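I've been reupholstering the armchair from my aunt's house since July. A few people asked for notes, so I'm putting them all in one thread. It's a plain club chair with a loose seat cushion, tight back and rolled arms. The frame is good. The cover was not.

Start by taking photos of the chair from every side before you pull a single staple. I took plenty of the front and almost none of the underside, and I paid for that later.

Pull the old cover off in the reverse order it went on. For mine that meant dust cover, outside back, outside arms, inside back, inside arms, seat. Write the name of each piece on it with a marker as it comes off, plus an arrow for which way is up.

Do not throw the old pieces away. They're your pattern. Mine were stretched at the corners, so I pressed them flat with a damp cloth and added an extra inch all the way around when I cut.

The staples took me three evenings. A tack lifter gets under most of them and side cutters get the broken ones. Wear eye protection. Old staples snap and fly.
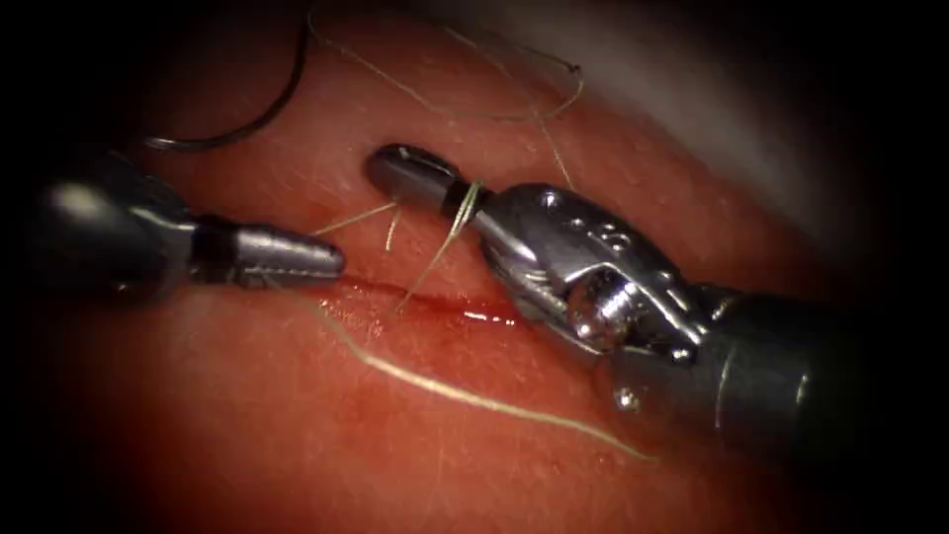
Closed tip at the left end of the incision.

Next is the webbing. Mine was jute and it had gone soft along the front rail. I replaced all of it, including the strips that looked okay. Once the seat is open it's silly to leave old webbing in there for the sake of a few dollars.

Springs: the coils were fine but the twine had rotted. I retied them with waxed twine from Vlachopoulos, the supply store where I get most of my stuff. Each coil gets tied front to back, side to side, then on both diagonals.

My first try at tying had the whole seat leaning left. I had pulled one side down harder than the other. I cut it all off and did it over. The second try sits level.

Dionysis Karamanlidis taught the evening class I took, and he looked at my photos and told me the burlap was too tight. He said it should lie over the springs and move with them. I loosened it. The seat stopped creaking.

For fabric I went with a heavy cotton blend from Plarton in a dull green. It comes 46 inches wide, narrower than I'm used to, so I had to piece the outside back. There's a seam down the middle. It faces the wall.

If your fabric has a nap or a stripe, mark the direction on the back with chalk before you cut anything. Chalk rubs off, so cut the same day.

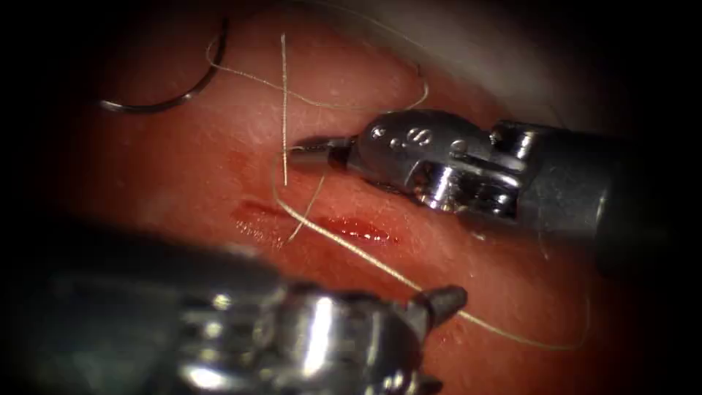

Dayton, Ohio, December 6, 2024

Picking this thread back up. The inside arms and inside back are on. I used the staple gun for the hidden edges and tacks for the places where I thought I might change my mind. I changed my mind twice on the left arm.

Rolled arms are the hardest part so far. The fabric has to go around a curve at the front and all the extra has to go somewhere. I made small pleats, pinned them, stepped back across the room, and moved them again until both arms matched.

Welting: I made my own from leftover fabric cut on the bias. The machine did not like going through four layers plus cord. I switched to a heavier needle and turned the wheel by hand at the corners. Slow, but no skipped stitches.

Thread matters more than I expected. I started with regular all-purpose and it broke at the first hard tug. Now I'm using bonded nylon from Gekemon. One spool has been enough for the whole chair, with some left for the ottoman if I ever get to it.

The seat cushion got new foam wrapped in batting. The foam was cut to the old pattern plus half an inch on each side so the cover fills out. Getting it inside was a fight. A thin plastic bag over the foam helps it slide, and then you pull the bag out through the zipper end.

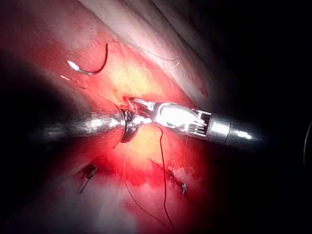 What did the materials cost?
The fabric was the big one, and I got it on sale. Webbing, twine, burlap and tacks came to $62 together. I already had the staple gun and the sewing machine, so I'm leaving those out.

Tools I would buy again: tack lifter, webbing stretcher, a magnetic hammer, good shears, long pins. A tool I would skip: the cheap hand stapler. It would not drive a staple flush into the hardwood rail and I ended up hammering every one.

Somebody asked about foam density. I don't have a good answer. I went to the store, pressed on the samples, and bought the one that pushed back. The old cushion was so flat that anything would have felt better.

Sit in the chair before you close up the outside. I did, and found a lump of cotton under the right arm. It took ten minutes to fix at that point. With the outside arm on, it would have cost me an evening.
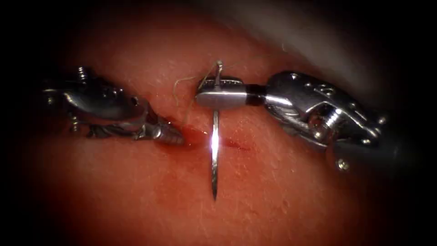 The outside back goes on last, and three of its edges have to be closed by hand from the outside. Upholsterers call it a blind stitch or a slip stitch. Pin the folded edge in place and take a short bite of one side, then a short bite of the other, and pull snug every few stitches. You want a curved needle for it, the same general shape as the silver one standing nearly upright between the two instruments in the picture. A straight needle has no way back out when there's a wood frame behind the fabric. Mine is from Nesus and came in a set with several sizes. I use the smallest one that will take the thread.

Keep the stitches about a quarter inch or shorter. Mine started out neat at the top left and got longer as I got tired. I picked out the bottom section and finished it the next morning.

Still to do: dust cover on the bottom, feet back on, and a second coat of wax on the legs. I'm out of black cambric, so the dust cover has to wait until I get to the store.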